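HIS 114 – Reading the Parish Register
Handout 3: Burial entries and what they leave out
Instructor: Jennylyn Baluyot

Burial registers are often the first source students turn to when they want to know how many people died in a town in a given year. They can be used for this, but they were kept for a different purpose. The clerk was recording a church service and, in many places, a fee. A person who died in the town and was buried somewhere else will not be in the book.

The Tenham register is the one we use in class. It has 300 burial entries for the period we are studying. Most give a name and a date and little else. Children are usually entered under the father's name, and married women are often entered only as "wife of."

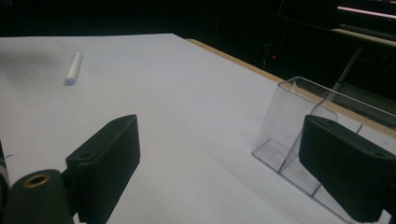

Page last changed: 13 Nov 2020

Three groups are likely to be missing from a register of this kind:

Infants who died before baptism. Some clerks entered them without a name and others left them out.
Members of other churches, who often had their own burial ground.
Travelers and seasonal workers, if the body was sent home or no one knew the name.

Gaps in the dates are a separate problem. At Tenham there are no entries at all for one December, in a winter when the neighboring parish of Masik was burying more people than usual. It is more likely that the clerk was sick, or that loose notes were never copied in, than that no one died. Check the handwriting on both sides of a gap. A change of hand often means a change of clerk.

Do not work out a death rate from burials alone. You also need a population figure, and for Tenham the only one we have is a round 600 from a tax list. Round numbers in tax lists are estimates – treat them that way in your paper.

For next class: read the Hutapea chapter on clerks and fees, and copy out 30 entries in a row from the Tenham transcript. Keep the original spelling. Mark any entry where you are unsure of a word with a question mark in the margin.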